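Up before six again, so I walked the river path out to Gilbert while it was still cool. I'd promised myself I'd do the whole Lorkier loop before December and I'm finally getting close! Left knee grumbled on the hill behind the Amton mill, then forgot about it, thank goodness.

The heron was back (same spot, same sulk). I stood there a good 15 minutes with my coffee going cold and didn't mind one bit. Two guys were fishing off the bridge and one of them said the water's up to 30 inches higher than last spring, which I can believe, the stepping stones are completely gone.
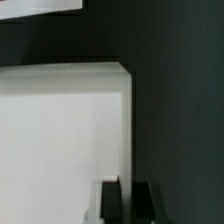 Anyway, I took the long way back through Drerkivon and bought peaches, way too many, plus a used field guide with 208 pages and somebody's pencil notes all over the warblers. I love that kind of thing. Whoever it was wrote "NO!!" next to one of the sparrows and I've been wondering about it all day.

Lunch was peaches and toast. Dinner might be too. I read on the porch until the mosquitoes got mean, then looked up the loop again and there's a stretch past the dam I've never walked at all, so that's the plan for next time, if the knee lets me. Need new laces first. And bug spray, the strong stuff.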